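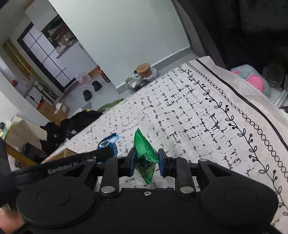 Do I need to know something about robots before I apply?

Any person who can handle small things patiently and follow a written task is welcome, and we teach the rest on the first evening.

# Call for participants: the Nimri home arm, summer group

May 12, 2024

Nimri is a small robot arm with two fingers which we are building in our free time, partly in a shared workshop and partly in our own apartments. It is meant to stand on an ordinary table and help with ordinary household things: to take a packet, to hold it without crushing it, to put it down where it was asked. The arm must learn this from people. We are looking for participants who will pick things up with hand-held grippers, at the workshop or at home, and also for a few people who like to build and repair.

The group meets at Bestum, the shared workshop in Hatport, room 103, on the side of the yard. The summer group starts in June and continues until the end of August.

## What we have now

The arm moves, but it moves like a visitor who is afraid to touch the furniture. The base and the shoulder are finished. The elbow was made two times, and the second one has less play. The motor controller is a Nukex board which we bought used, and it works well if the cable is not bent too much at the connector. The arm can lift 992 grams when it is stretched out half way; with full stretch we don't recommend it.

Shiny wrapped packets are the hardest things for us at the moment. A wooden block has the same shape before you take it and after you take it. A small sealed packet folds, turns between the fingers and reflects the lamp, so our software has a wrong opinion about where the edge is. If you have good ideas about this, please write them in your application, even if they are only half ready.

## Who we are looking for

**Handling participants.** You take things with a hand-held gripper, move them and put them down, following a short task sheet. There is a lot of repetition. You will sometimes be asked to do the same movement more slowly, or from the other side of the table. Left-handed people are very welcome, we have too few of them.

**Home participants.** The same work, but in your own kitchen or living room, with the things that you already have. Please do not clean specially. We would like normal tables with normal tablecloths, also the patterned ones, and shelves which are as full as they usually are. You decide which room is used and which things are allowed. Everybody who lives with you must agree in writing before the first session.

**Builders.** You help with the wrist of the arm, the finger pads and the cables. It is useful if you can solder, or if you can measure with a caliper and believe the result. A person who has repaired bicycles or sewing machines is as interesting for us as a person who has studied engineering. For this role we ask you to come to Bestum at least every second week.

It is possible to choose two roles. Please tell us which one is more important for you.

## What you should have

- You are 18 or older.
- You can read a task sheet in English. Speaking perfectly is not necessary — several of us don't.
- You can sit or stand at a table for a session of two hours, with breaks when you want them.
- You have no pain in the hand or wrist at present. The gripper is not heavy, but after one hour you notice it.
- For home sessions: a table, a socket near it and light which can stay the same during the session.

A computer is not required. We bring the laptop, the grippers and the extension cord, and we take them back with us.

## What you get

Handling and home participants receive 50 dollars for each completed session, paid by bank transfer in the week after. If a session stops because of our equipment, it is paid in full. If you must stop because you are tired, tell us and we will find another time for the remaining part.

Builders are not paid. They have a key to the room, free use of the Bestum tools after the safety introduction, and tea. All drawings of Nimri are open for them, including the bad ones, and they may build a copy for themselves if they buy their own parts.

## How a session goes

We first read the task sheet together and you try the gripper without any recording. It opens and closes with your fingers, and most people feel comfortable with it after some minutes. Then you choose where to sit. We place the things on the table or ask you to place them, and you start with the easy ones.

Please drop things if they want to fall! A rescued packet, caught with the free hand, is not useful for us. Leave it where it landed and start again from there.

We record the movement of the gripper and the video near the fingers. Sound is switched off. In home sessions the video can also show parts of the room, so before you sign anything we explain where the recordings are stored and who can open them. You can look at your own recordings and ask us to delete them, without giving a reason, until the end of the summer group. After this date they are used for training the arm and can't be separated anymore.

## Safety

The arm itself stays at Bestum and is never brought to a home session. In the workshop, only a person who has had the introduction may switch it on. Long hair is tied, sleeves are closed or rolled up, and the red button must be in reach of somebody who is not building at that moment. Pets should be in another room during home sessions — cats especially have a strong interest in the finger pads.

## How to apply

Send one page or less to the group through the notice form on the Bestum website, with the word Nimri in the subject. Please write:

1. which role you would like, and if you are right-handed or left-handed
2. which evenings or mornings are possible for you in June
3. for home participants, what kind of table you have and who lives with you
4. for builders, one thing which you repaired or made, and what was wrong with it in the end

A photo of your work is nice but not needed. We don't need a photo of you, and we don't need a list of schools.

We answer every application within ten days. Before you decide, you can visit the workshop and hold a gripper in your hand. The door of room 103 is difficult to open from outside, so please knock strongly.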